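Shared Benches: How Students Use and Leave the Work Tables
Project report, second-year unit in Workplace Organization

1. Background

The Khalaf workshop is open to students from 8 in the morning until late evening. Most of the work is done on long metal tables that no one group owns. Groups book a table by the half day, and whatever is left on it at the end becomes a problem for the next group.

Our project looked at what gets left on the tables and whether marking out zones makes any difference. The idea came from the booking log, where complaints about clutter were the most common type of entry. The log for last year holds 452 entries.

2. What we did

We taped the tops of 4 tables. The tape was laid straight onto the metal after wiping it down with methylated spirits. We first tried a roll of Skesier floor tape, but it was too thick and sleeves caught on the ends. The second roll was thinner and went down flat. Corners were overlapped and pressed with the back of a spoon.

Each table was divided so that there was a place for the work itself, a place for a computer and a place for personal things. We did not label the zones. The workshop supervisor asked us not to put up any more signs, as the wall by the sink already has plenty.

We then checked the tables at the end of each booking for 19 days in August. We wrote down what was there and which side of the tape it was on. The budget for tape, cloths and two storage tubs from Nutitz came out of the unit allowance.

3. What was left out

Large items were rarely a problem. Laptops were mostly placed at the back and were taken away when their owners left. Chargers stayed behind more often than anything else, usually with the cable still stretched over a line.

Light, disposable things were harder. Trays and wrappings were put down wherever there was a gap, and people did not seem to think of them as belonging to a zone at all. They also move when someone leans on the table or opens a window.
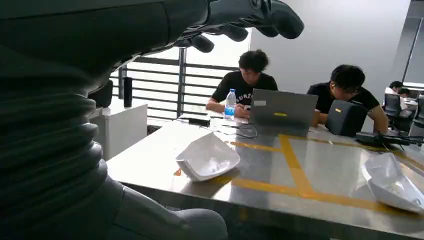

Report and photo: Grendeo project group, workplace stream

Crumpled white trays like the two on this table were a regular entry on our check sheets. One of them lies over a yellow line. The glasses folded up in front of the laptop are another familiar sort of item, small and easy to leave behind.

4. Problems with the method

The tape wore faster than expected on the sides where people sit, and faded tape is hard to see on polished steel when the light comes in from the windows. A matte tape in a darker colour would be worth trying. We also had no check sheets from before the tape went down, only the log, so we cannot say how much changed.

5. Recommendations

Keep the tape on the tables for another term and replace the worn strips. Put a bin at the end of each table. Set one tub aside for chargers and glasses and empty it at the front desk every evening.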